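Okay friends, settle in, I've finally finished the Koltdale depot fire report and I have a lot of feelings about it, so this is going to be a long one (sorry, and thank you as always for sticking with me!)

For anyone new: the fuel depot outside Koltdale burned nearly 40 years ago, and the official story has always been a faulty valve on the Morsy line. One bang, one fire, case closed by April. I grew up hearing something different at just about every kitchen table in town.

The report runs 290 pages and I read every one of them, including the appendices, which I think were typed by somebody very tired. Most of it is pump schedules. But on page 222 there's a list of witness statements "received and not reproduced," and that stopped me cold.

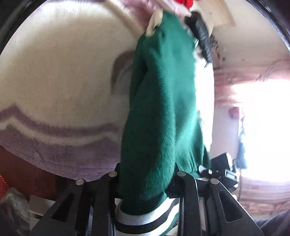 A reader over in Clallar wrote back within minutes to say that her dad gave one of those statements, that he always swore he heard two bangs with a good long gap between them, and that he never got so much as a letter in return.

I've had the same thing from other families now, and I want to be careful, because two bangs doesn't mean a bomb, whatever the message boards say. A second tank going up would sound like that too. I just want to know why it isn't in there!

The Pasa archive says the original statements may be in a storage collection that hasn't been cataloged. They want a written request and a copying fee, and I've mailed both. The lady on the phone was lovely about it and let me ramble.

If your folks worked at the depot or lived out by the Morsy road, please do message me, even if all you've got is a half-remembered story. I won't post names without asking first.

And to the 600 of you following along now, goodness, hello! I'll put up the page 222 scan tonight once I've got it straightened out.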